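Tristholm Residents' Help Forum
Halls, Rooms and Hire

Deposit withheld for marks on a long table at Fimthorpe Rooms
Posted by Gadisa Endale, Apr 15, 2020

I wish to ask for guidance on behalf of a local history society. We hired the ground floor room at Fimthorpe Rooms for an evening talk and paid a deposit of £78. The hire company, Gorken, has written to say that the full sum will be kept owing to marks on one of the long tables. The hire agreement refers to "fair wear" but does not define it. No inventory was signed at the start of the evening. Are we entitled to challenge the decision, and to whom should the letter be addressed?

TapleyClerk

You are entitled to challenge it. A deposit may be used to cover loss that the hirer has caused, and the company should be able to show both the damage and the cost of putting it right. Where no inventory was signed, it will be harder for the company to show the condition of the table before your booking.

The table in the Tapley room is of the long white kind, with a smooth, pale top on which marks are easily noticed.

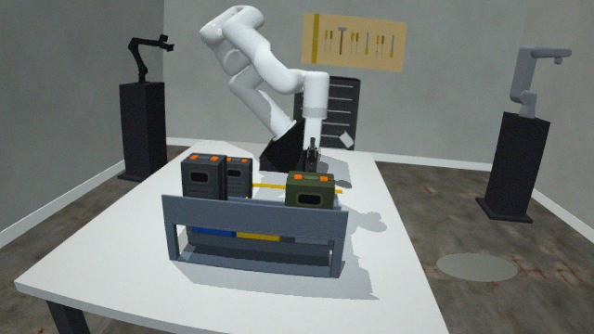 Steps to take before writing

1. Ask for dated evidence of the marks and a copy of any invoice for repair or cleaning.
2. Ask whether the room was let to another party between your booking and the inspection.
3. Set out your own account in one page and keep a copy.
4. Address the letter to the bookings office and allow 40 days for a reply, unless your agreement gives a different period.

If the reply is unsatisfactory, the agreement should name a complaints procedure. Clause 2 is the usual place for it.

M. at the Reading Room

We had the same trouble in May last year and got half back. Put everything in writing. They do not act on telephone calls.

fenside600

Did you pay by card? If so, it may be worth speaking to the card provider as well. I am not certain that this applies to deposits.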